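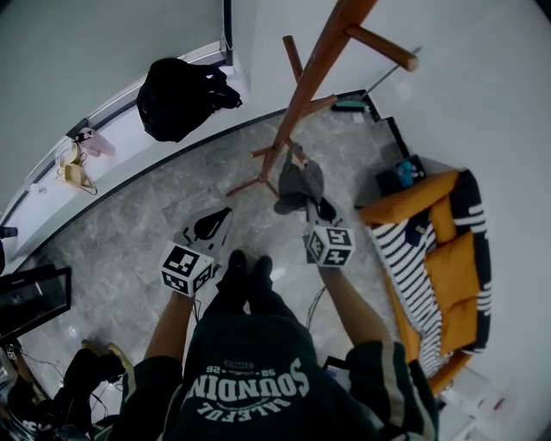 Speaker notes

Talk: Where coats and caps go – entryways in shared buildings
Speaker: Mélanie Boychuk
Slot: 27 minutes, then questions

Slide 1. Leave it up while people sit down. Say hello, thank Hằng Nghiêm for setting up the evening. Mention the handout by the door.

Start with the rack. Wooden, reddish, polished, one tall pole in the middle and legs that spread out at the bottom. Most of the room will have owned one like it. Ask who still does. Wait for hands.

Point to the cap. A cap is the smallest thing a rack has to deal with and it gets the least thought. It has no loop. It sits on the peg or it slides off. A rounded peg is kind to the fabric, but put a heavy coat on the same peg and the cap ends up underneath it.

Then move to the ledge. Backpack on its side, straps bunched up, a pale yellow bag farther along. Any flat surface at about hip height near a door will collect bags. We saw the same at Kenstead and at Ciltedby. Don't fight it. Plan for the ledge to hold bags and let the rack hold clothes.

Slide 2. Floor plan of the Kenstead entry. No need to read out the labels. The one number to give is 90 centimeters, the clear width we kept between the rack legs and the wall. Splayed legs take up more floor than people expect. Measure at the feet, not at the pole.

If the floor is glossy tile, talk about pads. Felt under each leg, checked every May when the winter coats go home. Rubber grips better but left marks at Ciltedby.

Slide 3. The survey. We asked 67 people at Kenstead where they put their hat when they come in. Most common answer was a coat pocket or sleeve. The rack came second. Read the comment from the woman who keeps hers in her boot – it usually gets a laugh.

Slide 4. Loading order. Go slowly.
Heaviest coat first, over a leg and not between two legs.
Next coat on the opposite side.
Scarves on the low pegs.
Caps last, on a peg of their own.

Slide 5. Costs. Triệu has the sheet if anyone wants prices. Skip this one if we are past 20 minutes.

Questions likely to come up: wall hooks or a rack (hooks if you own the wall), umbrellas (separate stand), lost property (Sellitz clears theirs every 2 weeks).

Notes last changed 2/11/21. Bring the spare clicker.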